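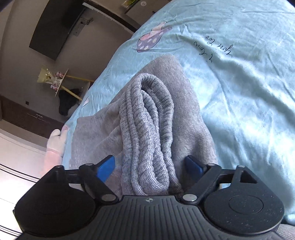 How to Sort Worn-Out Textiles for the Clalarar Collection

March 2018

This page explains how to prepare clothing and household textiles for the Clalarar textile recycling collection. It covers material that is too worn to sell or give away as well as material that is still wearable. The two go into different bags. Mixed bags are accepted, but they are sorted by hand at the Surkgate depot and take longer to process.

What you need

Clear bags for wearable items
Gray bags for items to be recycled as fiber
Scissors or a seam ripper
A kitchen or luggage scale
Tie-on labels, one per bag

Bags and labels can be picked up at the Surkgate counter. Ordinary trash bags can be used for the fiber stream if they are labeled. Black bags are refused in both streams.

Step 1. Wash and dry everything

Wash items the normal way and dry them fully. Damp cloth grows mildew inside a closed bag, and one damp item can spoil the rest of the load. Line-dried items with thick seams or double layers, such as jeans and bathrobes, should be checked at the waistband and pockets before bagging.

Stains do not matter for the fiber stream. Oil, paint, solvent, and glue do. Leave out any item that has been used with these, even if it has been washed since.

Step 2. Check the fiber label

The label sewn into the side seam or neck lists the fibers by percentage. Use it to choose a group:

Group A: at least 90 percent cotton or linen
Group B: at least 90 percent wool
Group C: everything else, including blends and items with no readable label

Add related fibers together. A shirt marked 60 percent cotton and 40 percent linen is Group A. A sweater marked 80 percent wool and 20 percent nylon is Group C. Elastane up to 5 percent is allowed in Group A. Above that level the fabric stretches in the pulling machine instead of opening up, and it has to go in Group C.

If the label has been cut out, do not guess. Use Group C.

Step 3. Decide between wearable and fiber

An item is wearable if it has no holes, all closures work, and the fabric is not thin at the elbows, knees, or heels. Missing buttons are acceptable if the button can be replaced with a standard one. Light pilling is acceptable. Stretched cuffs and collars are not.

Bed linen and towels count as wearable if they are whole and have not faded unevenly. Single pillowcases are fine. Fitted sheets with dead elastic go to fiber, with the elastic removed as described in the next step.

Socks are wearable only in pairs. Tie them together at the top.

Step 4. Remove hard parts

This step applies to Groups A and B of the fiber stream only. Skip it for wearable items and for Group C, which is shredded on a line fitted with a metal separator.

Remove the following:

Zippers, including the tape
Metal and plastic buttons
Rivets, hooks, and buckles
Elastic bands wider than a finger
Rubber or plastic prints larger than a hand

Cut close to the part. There is no need to save the surrounding fabric or to undo seams. A zipper can be taken out fastest by cutting down both sides of the tape. Sewn-in fiber labels can stay. Leather patches should be cut off and put in household trash.

Step 5. Bag and weigh

Fill bags with one group each. Do not fold items tightly or tie them in bundles, apart from the socks. The sorting staff need to be able to pull single pieces out of the bag.

The limit is 6 kg per bag. Weigh the bag after it is closed. If you have no scale, stop when the bag is two-thirds full. Coats and blankets are heavy for their size and should be bagged separately.

Step 6. Label the bag

Write the stream, the group, and the weight on the label. For example:

Fiber / A / 4 kg
Wearable / 5 kg

Wearable bags have no group. Use ballpoint pen or pencil. Felt pen runs if the bag is left out in rain.

Step 7. Drop off or book a pickup

Up to five bags can be left at the Surkgate depot without notice. Larger loads need a booking through the Choo pickup service. Enter the number of bags in each stream when booking. Loads over 300 kg are handled as commercial collections and need a separate form, available at the depot counter.

Place bags at the curb on the morning of the pickup, with labels facing out. Drivers do not enter buildings.

Items not accepted

Carpets and rugs
Pillows and comforters with foam or feather filling
Shoes and belts
Waterproof clothing treated with Flusavix or a similar coating
Electric blankets
Cleaning rags

Coated clothing in good condition can still be placed in the wearable stream. It is refused for fiber in all groups.

Change to the groups

Wool blends will be moved out of Group C and given their own group from June. Until then, continue to use Group C. Bags labeled under the present system will be accepted after the change.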